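FOR IMMEDIATE RELEASE

Norico opens a Sunday repair bench for tired desktop computers

Hi, I'm Leena Halonen, and I run the bench at Norico. I was told a press release should sound official, and I gave that a try, but it came out so stiff that I threw it away and started over. So you're getting it from me directly!

Starting in October we're opening our workshop in Gevstead every Sunday to anybody with a desktop computer that has gone slow, loud or completely silent. You bring the tower, we open it up together, and you go home knowing what's wrong with it. If the fix is small we'll do it right then (you'll be holding the screwdriver, I'm only there to point). If it needs a part, we'll write down exactly which one so you don't end up buying the wrong thing, like I did with my first three power supplies.

We've been at this quietly for a while. Norico has taken in 2536 old computers from offices and schools, and a lot of them had plenty of life left. A bit more memory, a clean fan, fresh paste on the processor, and off they went to a new desk. What bothered me was how many people dropped off a machine and said they'd never once seen the inside of it. I think that's a shame, because a tower is a pretty friendly thing once the side panel is off and it's lying flat in front of you. You can see the memory slots, you can see where the graphics card sits, and the cables mostly go where they look like they go.

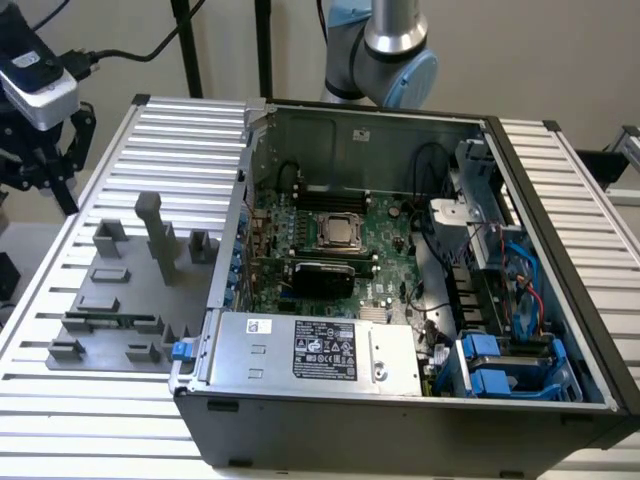 What happens at the bench

Doors open at 10 in the morning and we go until 4. Each visit starts with the tower on its side and the panel off. Rawan Karaki takes the first look and talks you through the parts, and she's wonderful with people who are nervous about breaking something. Then we clean, reseat the memory and the cards, check the drives and go from there. Liudmyla Didenko handles anything to do with power supplies, and please leave those to her. We don't open them up, we only swap them.

Please back up your files before you come if the computer still starts. We're careful, but old drives have moods.

What it costs

The bench itself is free. Parts are extra, and we have a big shelf of used ones at low prices thanks to Nelgate, who gave us the contents of a whole storeroom this summer. Tapio Oksanen sorted all of it by hand and he'd like me to mention the labels, so there, Tapio, I mentioned the labels.

"I brought in the computer my kids did their homework on and I was sure it was finished," says Kaisu Lahtinen, who came to one of our trial days. "Now I know what a heatsink is and I keep telling people about them at dinner."

What to bring

Just the tower and its power cord. We have monitors, keyboards and mice here. Laptops will have to wait for now, sorry! We don't have the tools for all those tiny screws yet, but we're working on it.

You don't need to sign up, though if you're bringing more than 2 machines, call ahead so I can clear some space.

Press contact: Leena Halonen, Norico, Gevstead. Reporters are welcome on any bench day, and yes, you can bring your own computer too.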